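Call for participants: how people complain about their solicitor, and what happens next

Have you ever been unhappy with the way a lawyer handled something for you? Perhaps a conveyancing bill came in far higher than you were told, or your letters went unanswered for months while a family matter dragged along. If you took it further, or thought hard about it and then let it drop, we would very much like to hear from you.

We're a small research group at the Kellach Centre for Civil Justice, and our new study, the Gadell Project, looks at first-stage complaints: the ones made to the law firm itself, before any regulator or tribunal gets involved. A good deal has been written about what happens later on. Far less is known about that first awkward phone call or email, and how people feel when the reply finally lands (if it does!).

We are looking for 80 people who have used a lawyer for a personal matter, such as a will, a house purchase, a separation, an injury claim or a tenancy dispute. You don't need to have won anything, and you don't need to have kept your paperwork, although if there is a folder in the bottom drawer we'd be glad if you had it near you when we talk.

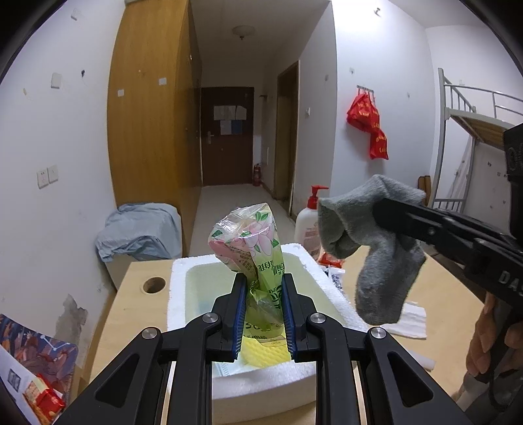 Do I have to name the lawyer or the firm I complained about?

Please leave names out if you can. We're interested in how the complaint was received and what you made of it, and our interviewers will steer you back gently if a name slips in. Any that do get mentioned are taken out of the transcript before anyone else on the team reads it.

Taking part means one conversation with one of our interviewers, by phone, by video or in person at our rooms in Trudidstead. Most people find they have more to say than they expected, so we ask you to set aside 74 minutes, with a break in the middle for a cuppa or a stretch. Evening times are available until 8 pm for those who work or have kids to get to bed. You're welcome to bring a friend or family member along, and we can arrange an interpreter if you let us know when you get in touch.

You'll receive a gift card worth $80 as a thank you for your time, and it's yours even if you decide partway through that you would sooner stop. We can also cover your bus or train fare to Trudidstead, so do hang on to your ticket.

To join in, you need to be 18 or over and to have finished dealing with the lawyer in question within the last 7 years. We're sorry to say we can't include anyone whose complaint is still open or who is in the middle of a court case about it, and we aren't able to give legal advice or look into individual complaints. We do have a list of free advice services and can post or email it to anybody who asks, whether or not they take part.

The study is paid for by the Cuervo Foundation, which has no say in whom we speak to or in what we publish. Interviews carry on until the end of June. A plain-language summary will go to everyone who took part, along with an invitation to come and tell us where you think we've got it wrong.

To put your name down, fill in the short form on the Gadell Project page or leave a message with the Kellach front desk, and one of the team will ring you back for a chat before you decide anything.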